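Print | E-mail

Kitchen Basics, Unit 3: Measuring Dry Rice
Leanne Kettle, Rorkstead

Before we get anywhere near the stove, I'd like you all to slow down and get comfortable with the measuring — it's lovely, quiet work once you settle in. Use a deep bowl, tip your cup low over it, and give the grains a moment to settle. Look them over for dark specks and pick out whatever you don't fancy eating!
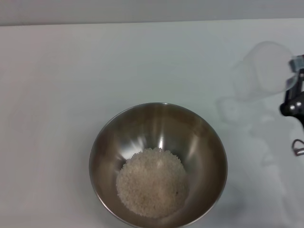
Fig. 1. Uncooked white rice in a steel mixing bowl, with a clear plastic cup.

Rinsing is on page 21.

Shares: 67 | Comments: 3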